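November 2019

Notes on setting up the small room at the Kirnar unit. I said I'd write up what I changed and what I left alone, so it's going in a thread.

The room has white walls, a smooth gray ceiling, and a light gray door. Plain, and I've kept it plain. I painted over one patch of wall where the old shelf brackets had been. The ceiling I haven't touched.
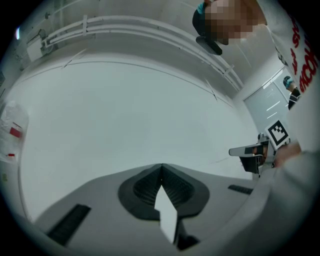 4 min read

Up at the ceiling there's a bundle of white lines held with white clips. It has a bend in it, and I've been asked if I'm going to straighten it. No. It's out of the way up there and it doesn't bother anyone at the table.

The small white electrical box on the wall stays too. My rule for the room is that nothing gets stacked, hung, or leaned in front of a box. I had to move a calendar for that.

I do hang bags, though. A hook takes up less room than a shelf, and a clear-ish bag with a label on it means I can find things without opening it. Small stuff goes in bags: tape ends, spare caps, cloths. Long stuff doesn't work in bags. I tried.

Labels are red where I have red. The blue ones from Nowicki looked fine in the pack and faded near the window in the front office, so I stopped buying them.

The door was the main problem when I took the place over. It stuck at the bottom. I planed it, sanded the edge, and put one coat of paint on the cut side. It closes with one hand now, and you can get through with the other arm full. I wish I'd done that first — I spent a week shouldering it open with boxes.

If you're doing the same job, mark the high spot with a pencil before you take the door down. Once it's on trestles it all looks the same.

Gloves and head covers live on the shelf just outside the door. Before that they were inside, on the far wall, so people walked across the room to get them and then walked back. Moving one shelf fixed it.

## The table

White top. I went back and forth on white or gray and I'm glad I went white. Small dark parts show up on it right away, and so does dust, so it gets wiped more often.

It came used from an office clearance. It was cheap, with one wobbly leg. The leg had a missing foot, and a replacement from Nowicki cost less than the bus ride to get it. I bought 4 so they'd all match.

Seat height took longer than anything else. I sit right up to the edge with my forearms going straight out over the top, and if the seat is too low my shoulders come up and I feel it by lunch.

The stools are Trulaletti, the ones with the screw-thread seat. 5 of them came with the unit. 4 are good. One has a stripped thread and slowly sinks, so it's holding a plant in the front office now.

No arms on the stools. Arms hit the table edge and keep you too far back. I had a nice chair with arms and gave it away.

Light: it comes from high up and you get a soft shadow over the table from whoever is leaning in. I tested a clamp lamp to get rid of it. The lamp made a harder shadow and put glare on the white top. Lamp's back in its box.

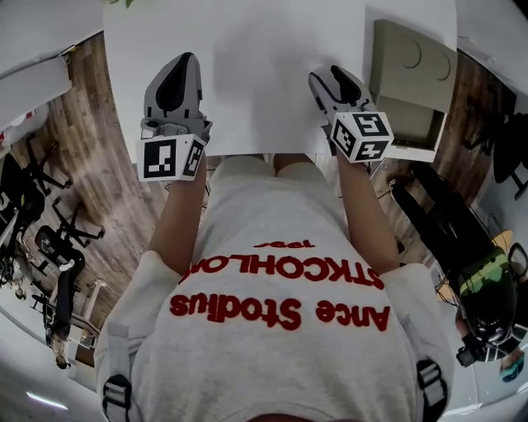
## Keeping it clean

I use Lillitz spray on the top, a little on the cloth and none on the table. Sprayed straight on, it leaves dots as it dries, and you see every one on white.

One cloth for the table, a different one for the door and the walls. They're different colors so they don't get mixed up. They still get mixed up sometimes.

Wipe away from you, then rinse the cloth, then do the near edge last. The near edge gets the most sleeve and hand marks and I don't want to drag those across the rest.

Floor gets swept at the end of the day. I'd like a mat in front of the door but I haven't found one thin enough for the gap. I don't want to plane the door again.

## Still to do

Another row of hooks. The ones I have are full, and bags two deep on a hook are annoying — the one you want is always behind.

Some kind of edging for the table. The corner nearest the door has a chip from moving day. It's small, but it catches on knitwear.

A better spot for the broom. Right now it leans in the hallway and falls over about as often as it stands.

Costs so far, since I was asked: paint, sandpaper, table, feet, spray, cloths. The table was most of it and the rest was small change. I'll add the hooks when I buy them.

I'll post again when the edging is on. If you've used the iron-on kind on a white top, tell me if it yellowed.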